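Greltarby Home Forum > Laundry and Clothing Care
Thread: White T-shirts going gray, is it the water?

cotton34
Joined: August

We moved to Cunden this summer and my white T-shirts are dull already. Same detergent as before, warm wash, normal cycle. The water report says hard. Would a softener fix this, or is there something cheaper to try first?

millrace
Posts: 3824

Try washing soda before you spend money. Two tablespoons in the drum, hot water, whites only. Mine came back most of the way after 2 washes. Hang them outside if you have the space.

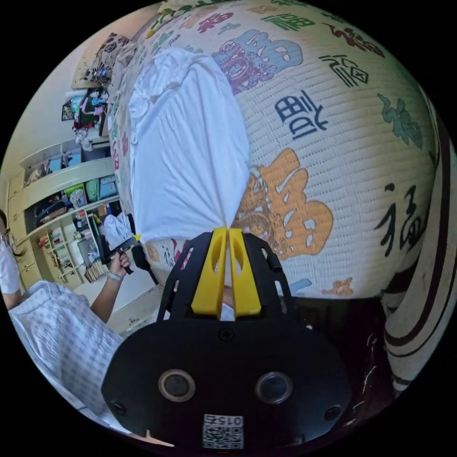
Also cut your detergent in half. Most people use too much and it stays in the cotton.

pegline
Posts: 19

I disagree on cutting detergent. In hard water you need more of it, not less. What millrace has is probably a rinse problem — run a second rinse and see.

millrace
Posts: 3824

Could be. I have an old Correa top loader and it doesn't rinse well.

dunwash

Skip bleach whatever you do. I used it on some Erker undershirts and the collars turned yellow.

cotton34

Thanks. I'll do the washing soda and an extra rinse this weekend, and keep the detergent where it is for now.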